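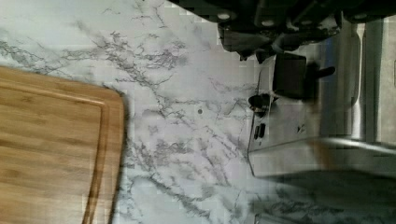 # Gikico Bamboo Board, grooved

Big bamboo cutting board. Rounded corners, juice groove running just inside the edge. Honey color with a little darker striping from the strips. Every one comes out a bit different, so don't expect yours to match the next one exactly.

**$87**, oil tin included. In stock at the Fitzsimmons shop, second batch. First batch of 200 gone before February was over, sorry to everybody who emailed.

## What you get

- the board
- small tin of board oil, enough for the first few coats
- care card (same as what's below, keep it or toss it)
- feet NOT included, see note

## Why we like it

Groove goes deep enough for a roast chicken or a couple of ripe tomatoes. Holds it, no running for the paper towels. Flip side is plain, use that one for bread and for dough. Corners are rounded so you're not catching your hip on it if it hangs off the counter a little.

Easier on knives than glass or stone. Please don't cut straight on your countertop, we've had people tell us they do. Put a board down.

Leave it out. That's how most of our customers use it, middle of the counter, everything else pushed back to the wall or off to the side.
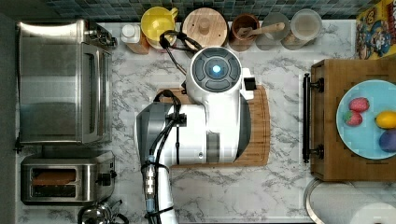
*Board on the marble counter, toaster oven and two-slot toaster to the left, pitcher and jars along the back.*

## Will it fit

Measure first. Standard counter is fine, even with a toaster oven and a kettle at one end. Small galley kitchen, maybe not, look at the Stativetti half board instead. Same bamboo, same groove, no oil tin.

Leave room between the board and anything that heats up. A hand's width is plenty. Don't park it against the side of a hot toaster oven, bamboo dries out and then it cracks.

Also think about where you'll dry it. It wants to stand on its edge, so you need a bit of wall or a rack. Verna Strickland at the shop keeps hers behind the faucet, works ok.

## Care

1. Oil before first use. Both sides, edges too, inside the groove. Leave overnite, wipe off.
2. Hand wash, warm water, drop of soap. Both sides every time, even if you only used one, otherwise it can warp.
3. Dry with a towel, then stand on edge.
4. Oil again every month or so. If it looks pale, it's time.
5. No dishwasher. No soaking. No microwave.

Onion smell: coarse salt and half a lemon, rub, rinse, dry. Stains in the groove, same thing with an old toothbrush.

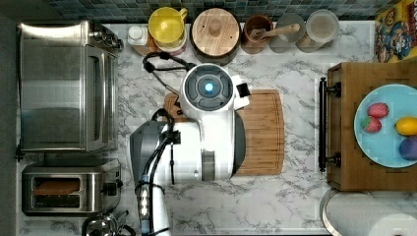 Feet: the board ships flat on both sides so you can flip it. On stone or any slick counter it may slide, put a damp dish towel under it. If you'd rather have feet, Dultov makes a stick-on rubber set that fits, we sell those at the register. Once they're on you only have the one side tho.

## Shipping and returns

Ships in 5 business days, flat box, heavy paper, no foam. Pick up at the shop is free, bring your order number. Saturday pickup before noon only, we close early.

Returns OK if it hasn't been oiled or cut on. Cracked or warped within 10 weeks, send us a photo and we'll swap it. Knife marks are not a defect, thats what it's for.

Questions, call the shop and ask for Verna. Email is slower right now.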